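## Section 3: Setting the table and making your first sandwich

Now that your breakfast maker is out of its carton and you have peeled away the last of that clinging film (there is always one more strip under the base, so do have another look), we can get on to the pleasant part. This section takes you through finding a good spot, giving the plates their first heating and making a plain toasted sandwich. If you have already read the Ambrose leaflet on the older single-sided model, please read this anyway, as the two sides of the newer one are worked separately and it is easy to get them muddled.

### 3.1 Choosing where it will live

1. Pick a flat, steady table or worktop that you can wipe down. A dining table is perfectly all right, and many of our customers at Fanau like to cook where they eat so that the person making breakfast doesn't miss the conversation.
2. Set the appliance well back from the edge you will be working at, with the two control knobs towards you. You want enough bare table in front of it for a dinner plate, and a little more for your elbows.
3. Open the lid all the way and check that it can stand up without touching a wall, a curtain or the underside of a cupboard. If it bumps against anything, move the whole appliance, please, and don't try to make do with a half-open lid.
4. Lead the cable away behind the appliance, where it won't be caught by a chair being pulled out.

**Note:** Chairs on the far side of the table are no trouble, but do tuck them in before you start, and ask anybody small to sit at the other end until the plates have cooled.

### 3.2 Getting to know the two sides

The sandwich side has a pair of compartments, each with its own patterned lower plate and a matching plate above it in the lid. The pan side is the small round one, and it has no part in making a sandwich, so you may leave it switched off for now or fry an egg in it later, once you have the hang of things. We come to eggs in Section 4.

Before you put any food in, it is well worth laying everything out and having a look at how it sits together: appliance at the back, plate in front, bread within reach.
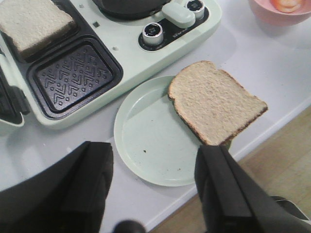
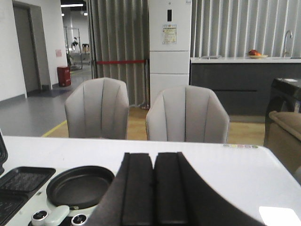
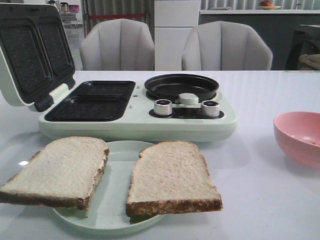
*Fig. 2: The breakfast maker on a white tabletop, seen in three views with the sandwich side open.*

### 3.3 First heating (no food)

1. Wipe the cooking plates and the pan with a soft damp cloth, then dry them thoroughly. A drop of washing-up liquid on the cloth is fine, but rinse it off with a second cloth.
2. Close the lid, plug in, and turn on the sandwich side only.
3. Leave it for 9 minutes with a window open. There may be a faint smell and perhaps a wisp of smoke the first time, and both should clear quite quickly.
4. Switch off, unplug and let everything go cold. Wipe once more.
5. Repeat with the pan side, again for 9 minutes.

**Caution:** The lid gets hot on the inside and warm on the outside. Lift it by its handle and keep your face well back, particularly when there is cheese involved.

### 3.4 A plain toasted sandwich

You will need two slices of bread for each compartment, a filling, and a little soft butter. Ordinary sliced white or a light wheat loaf does very nicely. Thick farmhouse slices can be used, though you may need to go easy on the filling to get the lid down.

1. Butter one side of each slice, right out to the crust.
2. Heat the sandwich side with the lid closed for 3 minutes.
3. Open the lid fully and lay one slice in each compartment, buttered side down. If the corners stand a little proud, turn the slice round before you think of trimming it.
4. Add the filling, keeping it away from the edges. One heaped tablespoon is plenty, even if it looks rather mean.
5. Put the second slice on top, buttered side up, and bring the lid down gently. Don't lean on it.
6. Have a peep after a few minutes and carry on until the bread is as brown as you like it.
7. Lift the sandwiches out on to a plate with a wooden or silicone spatula. The Fimwood spatula sold with our gift set is a good width for this, but any blunt one will do.

**Note:** If you are making only one sandwich, use either compartment and leave the other empty. The empty plate will still get every bit as hot, so please don't rest a spoon on it.

**Note:** Keep your plate on the table in front of the appliance and never on the lid. It is tempting to warm a plate that way on a cold October morning, but it can slide.

### 3.5 When you have finished

1. Turn both sides off and pull out the plug.
2. Leave the lid open until everything is cold.
3. Brush out the crumbs with a dry pastry brush, paying attention to the ridge between the two compartments, where they do like to gather. Then wipe as in 3.3.
4. Give the tabletop a wipe as well, and stand the appliance somewhere dry.

Never put the appliance under the tap or in a dishwasher. If the lid feels stiff or a plate seems loose, stop using it and write to the service desk at our Groruvby workshop, quoting leaflet number 2813 and enclosing a copy of your receipt.

*Leaflet 2813, revised 5 June 2026*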